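Chapter 4
Sketch on Stage, Sketch on Tape

28/03/2024
By Parvathi D'Souza and Anil Thomas

Start with the laugh. Where does it come from and how long does it last. On stage the actor hears it, waits, rides it, goes on. On tape there may be no one to hear. That gap is most of what this chapter covers.

Chapter 3 left the Relleo Players in their basement theater with 146 seats and a piano. Good house, bad heating. They ran one show for two seasons and changed it every night, a line here, a new button there. By the end the running order had very little in common with the one on the printed program. Then a regional station, Trivance, offered them a half hour. Six episodes, no money to speak of. They said yes before anyone had worked out what a half hour of television sketch was supposed to look like.

What they brought with them: 12 finished sketches. What they needed: a lot more than that. A sketch that ran nine minutes downstairs ran four and a half on tape, once the pauses for laughter were gone and the entrances were cut. Keep this in mind when you do the timing exercise at the end of the chapter. Stage minutes and screen minutes are not the same size.

Some terms first. You will need them right away.

Premise. The one odd thing that is true in this sketch and not outside it. A dentist who is afraid of teeth. Say it in one sentence. If it takes two you may have two sketches.

Game. What the players do with the premise, over and over, each time a bit further. Some teachers say "pattern." Same thing for our purposes.

Button. The last line or last bit of business. On stage, lights out. On tape, a cut. A weak button can be hidden by a quick blackout and a loud piano, which the Players did a lot (see the rehearsal notes in Reading 4A). Much harder to hide in a close shot.

Runner. A small joke that comes back in several sketches across one episode. Rare on stage, at least for this company. Common on tape from the second episode on.

Character piece. A sketch that leans on one performer's invention and has hardly any premise at all. Kurian is the usual case and we will spend a good part of section 4.3 on her.

Kurian began as a voice. A weather reporter who takes every forecast personally. In the theater she had a wig, a pointer and 160 seconds, and the audience knew her from the walk alone. On tape the walk was lost. The camera had her from the waist up behind a desk, so the whole character had to move into the face and hands. The actor tried bigger. It was awful, by her own account. Then smaller, and the writers started giving her shorter lines with more room after them. By episode four she could get more out of folding a map than she had gotten downstairs from the pointer.

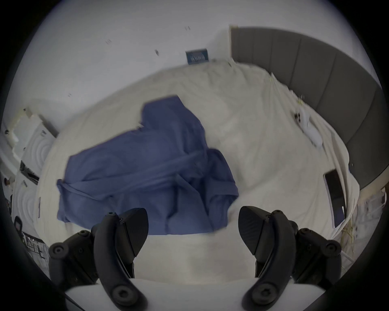 Crumpled blue cloth on white bedding.

So that is the first lesson of the chapter and the one students tend to skip past. A character does not transfer. It gets rebuilt. The name may stay and the accent and the wig, but the timing is new and usually the attitude too. Compare the two Kurian scripts in Reading 4B line by line. Mark what was cut. Then mark what was added, it's less than you would think.

Second lesson, the ensemble. In a theater everyone is seen all the time. If you are upstage doing nothing you are still doing it in front of people, and good sketch players learn to listen in a way that reads from the back row. Television picks for you. The director cuts to whoever is talking, or whoever is reacting, and the rest are just off doing their taxes. Several of the Players hated this at first. Two asked to be written out of any sketch where they had fewer than four lines. The others worked out that a reaction shot was worth more then a line and began playing for the cutaway. Neither side was being vain exactly. The form had changed and they were guessing at the rules.

Third, parody. Stage parody can go after anything the audience has heard of: operas, mayors, the bus company. Once the Players were on television they mostly went after television. Game shows, telethons, late movies with bad sound. The Clarel sketches are the long version of this. Clarel was a made up soap opera, shown in pieces, two or three minutes per episode, always joined in the middle and always left before anything was settled. No premise you could state in a sentence. No button either. By the rules given above it should not have worked, and Trivance wanted it gone after the second week. Then the mail came. 3670 letters in November, a large share of them asking what had happened to the sister.

We will return to Clarel in 4.5 and ask what kind of sketch it is, or whether it is one at all. The authors of this book do not agree on that and you will get both arguments.

Before you read on

Watch any recorded sketch of five minutes or less. Twice. First time just watch. Second time write down the premise in one sentence and note each turn of the game. Where does the last one fall? How much is left after it?

Then find a written stage sketch from Reading 4A that could share the same premise. Do not rewrite it yet. Just list what the camera would have to do that the room does now.

4.1 The Half Hour and Its Parts

Six to eight sketches, as a rule. Opening title, cold or not. The Players went cold in every episode but the first, on the theory that a viewer who laughs before the title will sit through it. The remaining order was argued over until the day of taping, and the following run sheet shows where they ended up for episode three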